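Kumsa Street Community Building
Quarterly Safety Walk-Through: Checklist and Comments
Inspection by Divya Raju, with Kauko Vuorinen for the mechanical items
Started 8:30 a.m., Wednesday

Key: OK = no action. M = monitor at next walk-through. R = repair needed. X = take out of use until fixed.

Entrances and walkways

1. Front steps, treads and nosing: OK
2. Front handrail, both sides: R
The left rail moves at the lower bracket. The anchor has pulled out of the masonry. Tightening the screw did nothing. Needs a new hole and a longer anchor.
3. Ramp surface: OK
4. Ramp edge curb: OK
5. Door closer, main entrance: M
Closes a little fast in the last few inches. Kauko backed off the latch valve a quarter turn. Check again when the weather gets colder.
6. Entry mat: R
Curled at the corner nearest the office. Replace with the same size, beveled edge.
7. Path to the parking lot: M
One slab has lifted on the lot side. The lip is small but it catches a shoe. Mark with yellow paint for now and get a price for grinding.

Exits and emergency lighting

8. Exit signs lit: OK
9. Emergency lights, 30-second test: R
The fixture outside the kitchen went dim before the test was over. Battery is the original one. Order from Zilcombe, same part as last time.
10. Rear exit opens fully with one hand: OK
11. Rear exit clear on the inside: R
Folding chairs were stacked against the push bar side again. Moved them to the storage room while I was there. I would like a sign at eye level and a strip of tape on the floor. This item has been marked R two walk-throughs in a row.
12. Evacuation plan posted: M
Posted, but the drawing still shows the old coat room wall. Bhavana Varma has the corrected version and will print it.

Fire equipment

13. Extinguishers in place and gauges in the green: OK
14. Extinguisher tags current: R
The tag in the boiler room is missing. The extinguisher looks fine but there is no record on it. Have it serviced and retagged with the others.
15. Kitchen fire blanket: OK
16. Smoke detectors, test button: OK
The one in the upstairs hall is hard to reach. Bring the six-foot ladder, the step stool is too short.
17. Combustibles kept away from the boiler: R
Two cardboard boxes of holiday decorations within arm's reach of the burner. Removed. The boiler room is not storage.

Electrical

18. Panel access clear: OK
19. Panel directory legible: M
Breakers for the upstairs rooms are labeled in pencil and hard to read. Retype.
20. GFCI outlets, kitchen and restrooms: R
The outlet left of the kitchen sink did not trip with the test button. Covered it and taped a note to it. Treat it as X until the electrician has been here.
21. Extension cords: R
One cord in the office runs under the carpet to the copier. It has to go. Mohandas Chettiar says a wall outlet was quoted last year and the quote should still be in the file.
22. Space heaters: OK
None found in use.

Grounds and outdoor furniture

23. Trees and overhanging limbs: M
The maple by the fence has a dead limb over the grass. Nothing under it except lawn, but it should come down before November.
24. Fence and gate: OK
25. Outdoor seating, boards and fasteners: M
Check every seat by hand for splinters and raised screw heads, and press down on both ends to feel for movement. Paint wear by itself is not a safety item and does not need to be written up. Loose boards do.

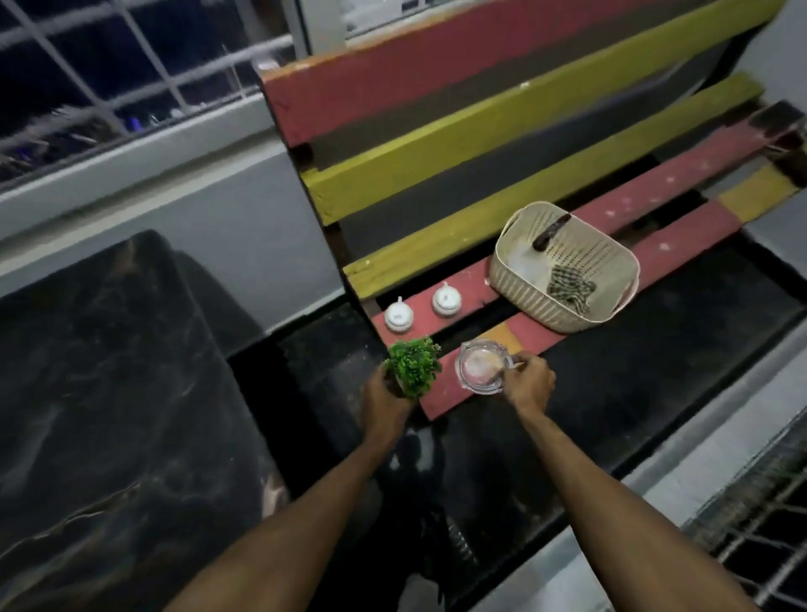 26. Smoking area and distance from doors: M
The rule is 25 feet from any door. The line on the pavement has worn off and people drift toward the building when it rains. Repaint the line. Empty ash containers at the end of each day and never into the paper recycling.
27. Outdoor lighting: R
The pole light nearest the dumpster is out. Kauko thinks it is the photocell and not the lamp.
28. Storm drain: OK
Cleared of leaves.

Kitchen

29. Range hood filters: R
Greasy. Run them through the dishwasher and put them back dry.
30. Gas shutoff labeled and reachable: OK
31. Refrigerator temperature log: M
Log has gaps on weekends. The readings that are there are fine.
32. Knives stored properly: OK
33. Floor by the dish area: M
Slick when wet. The Clolluso mat we tried in the restrooms has held up well and I suggest a second one here.

Upstairs and stairs

34. Stair treads: OK
35. Stair lighting, both switches: OK
36. Storage shelving anchored to wall: R
The Misley shelving in the craft room is not anchored. The straps came in the box and are still in the box. It holds paint and clay on the top shelf. Move the heavy items down today and strap the unit this week.
37. Window guards: OK

First aid

38. Kit stocked: R
Burn gel expired. No large gauze pads left.
39. AED indicator: OK
40. Incident book: OK
One entry since the last visit, a pinched finger from a folding table. No follow-up needed.

Comments

The budget line for small repairs stands at 1,156 dollars. The handrail, the emergency light battery and the first aid supplies come out of that. The kitchen outlet and the office outlet should be done in one visit, so please call for both together. Wolfram Görtz has asked for anything over 1,000 dollars to go to him in writing with two quotes. The only item likely to get there is the walkway slab.

Items 2, 9 and 20 come first. Item 11 costs nothing and can be done by whoever sets up the hall.

Kauko will recheck the door closer and the pole light and write the results on the back of the office copy.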